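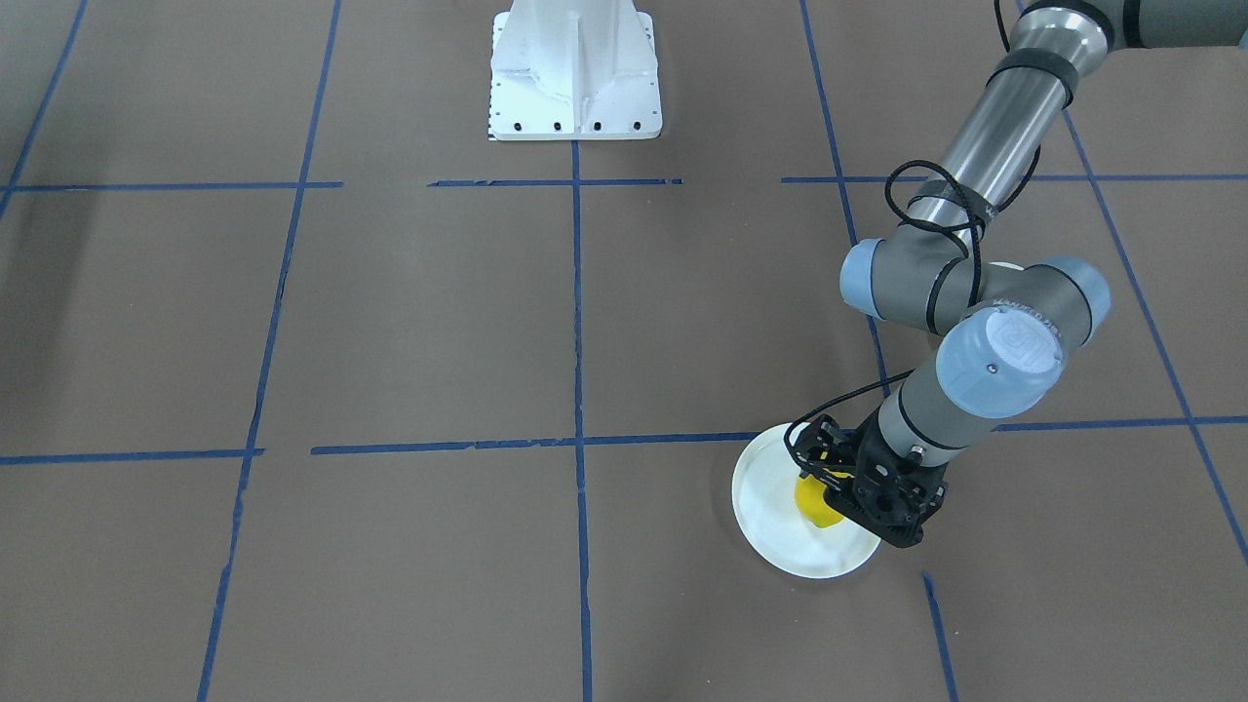 4. Experiments on the Table Grid

4.1 Task and workspace

We evaluate Flitemov on a transfer task with two dishes, one plate and one bowl, and one small yellow object. The object has to be moved from one dish into the other. The task looks easy, and with fixed positions of the dishes it is easy: a replayed trajectory will solve it. The difficulty comes when both dishes can stand anywhere in the reach of the arm, and when the policy has to decide from the camera images alone how far to go and at which height to open the fingers.

The table is covered with brown paper, and we divided the paper with blue masking tape into a grid. The tape was put down by hand. We did not try to make the lines exact, and the cells are not all of the same size. This was accepted from the beginning, as the grid is used only to tell the operator where the dishes should be put before an episode. No coordinates of the lines are given to the policy. Figure 4, at the head of this section, shows the left arm with the object held above the plate, as seen by the side camera. Note that in this view the left arm comes in from the right.

The robot has two arms, but all results in this section are for tasks where a single arm does the transfer. The handover between both arms is treated in Section 5.

4.2 Demonstrations

We collected 458 demonstrations by teleoperation. All streams were recorded at 50 Hz and then aligned on the clock of the arm controller. For each episode the operator received a start cell for the bowl and another one for the plate, drawn at random without repetition. Inside the cell the operator was free to choose the exact position. We believe this freedom is useful, because in an early version of the data the dishes were always put in the center of the cell, and the policy trained on this data learned to move to cell centers. When the dish was moved by the width of its rim the fingers came down on the rim.

Both directions of the transfer are contained in the data. We did not label the direction. The policy has to read from the first images in which dish the object lies.

An episode was removed when the operator touched a dish with the other arm, when a cable pulled at the gripper in a visible way, or when the object was outside both dishes at the end. Episodes with a second grasp attempt were kept. In our opinion such episodes are valuable - they are the only ones in which the policy can see how to recover. Dörte Brinkmann checked the removed episodes a second time and brought a small part of them back into the set.

4.3 Camera views

Four views are recorded: the head camera, two fixed cameras beside the workspace, and the wrist camera of the active arm. The head camera gives the best overview of the grid, and it is the only view in which the policy can compare the positions of the two dishes without an arm link in front of them for most of the episode. Its weak point is the moment of the grasp. When the gripper is over the bowl, the fingers cover a part of the object, and the height of the fingertips above the bottom of the bowl is hard to judge from this angle. The baseline Kenum, which uses only the head camera, has most of its errors exactly at this moment. It closes too early and lifts without the object.

Figure 5. Head camera view during the grasp phase. The fingers are over and inside the bowl and cover a part of the yellow object; the plate stands in another cell, beyond the long horizontal tape line.
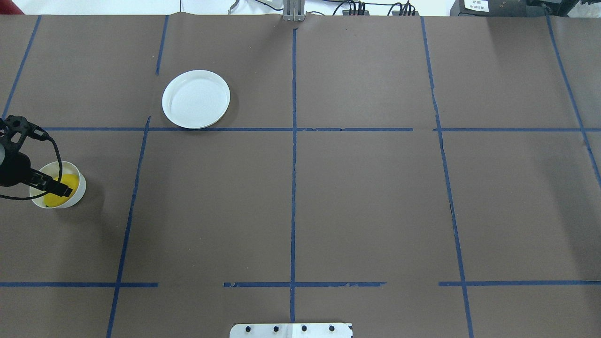

4.4 Phase estimation

Flitemov does not predict the next action directly from the images. It first estimates a phase variable, and the action head is conditioned on this variable. The phase runs from the start of the approach to the retreat after release. It is not annotated by hand. We obtain it from the gripper opening and from the vertical speed of the wrist, both smoothed with the same filter as in Section 3.

The two phases which are confused most often are "before grasp" and "after release". In both of them the gripper is above a dish and the object is in the dish. A single image of this kind can belong to both phases, and we are not able to tell them apart by looking at it, so we should not expect this from a network. The earlier method of Ojeda treats the problem by adding a history of past images. This works, but it makes the policy sensitive to the speed of the demonstration: if the arm waits longer than usual, the history contains only similar images and the estimate becomes unstable. We instead keep the estimated phase of the previous step as an input and allow it to go back only if the gripper is open. The rule is simple, and we did not find a case in which it made the result worse.

Figure 6. Fixed camera view of the table with the gripper above the plate, the yellow object on the plate and the bowl empty. From this one image it cannot be decided whether the object will be picked up or has been put down.
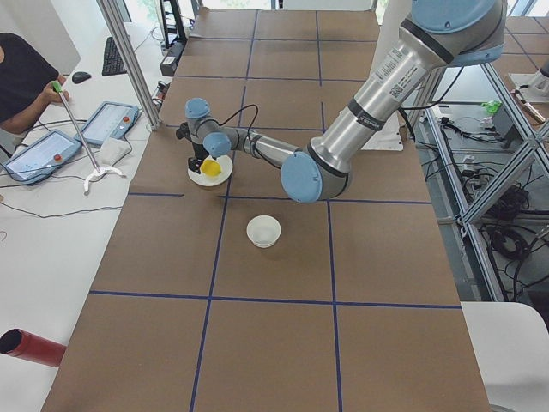
The cost of the rule is a delay when the object is lost during transport. The gripper is then closed on nothing, the phase cannot go back, and the arm completes the motion to the second dish before it opens. Only after this the estimate returns to the approach phase and a new attempt begins. For a table task the lost time is acceptable. For a task with fragile objects one would need a separate signal for the loss, for example from the motor current of the gripper, and we have not tested this.

A further remark concerns the background. The fixed views contain a large area outside of the table, and this area changes between episodes. We tested a crop that keeps only the paper. On the training positions there was no difference. On new positions the policy with the crop was slightly more stable in the approach phase, and we use the crop in all the following tests.

4.5 Results

We ran 40 trials with Flitemov on dish positions which are not in the training set. Two trials failed. In one the object was pressed against the wall of the bowl and slipped when the arm was lifted, and the second attempt did not reach it. In the other, the object was released while it still touched the rim of the plate, and it rolled onto the paper. The same positions were used with Kenum and with our own implementation of Ojeda. Both failed more often, Kenum in the grasp and Ojeda in the transport. We do not want to compare the exact numbers here, as the Ojeda code was rewritten by us for our controller and a part of its errors can be our own fault.

A question from the group at Steltmont was if the policy uses the tape for localization. To examine this, we looked at segments in which neither of the dishes is inside the wrist view, as in Figure 7. In such segments the image contains only the surface, the soft shadows and the tape. The tape has a consistent width and it has small irregular places, such as the notch below the crossing, so in principle a network could recognize a particular crossing. When we replaced the wrist image in these segments with a uniform gray one, the path of the arm changed very little. When the same was done shortly before the grasp, the fingers missed the object. From this we conclude that the wrist view is important close to the dishes - but the tape in it is not needed. The same test has not been done for the head camera, where the whole grid is visible, and there the question remains open.

Figure 7. Wrist camera view without a dish. Two strips of tape cross in the upper part of the image; the wide shadow is on the left of the vertical strip.

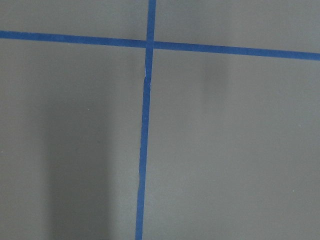

4.6 Limitations

All tests were made on one table, with one kind of paper and one object. The lighting was not controlled, and shadows of the arm and of the surroundings fall on the paper differently in each session. We see this in the wrist images especially, where a broad shadow can be darker than any other part of the surface. The data for training were recorded before December and the trials were made later, so the policy was tested under light it had not seen, but we did not vary the light in a systematic way.

The two dishes were also always of the same type. A deeper bowl would require a different approach height, and the present phase variable has no means to express this. We plan to record a smaller set with other dishes and to keep the same grid, in order that the positions can be compared cell by cell with the ones reported above.

Contact: Dörte Brinkmann, Flitemov project | Copyright remains with the authors | Back to top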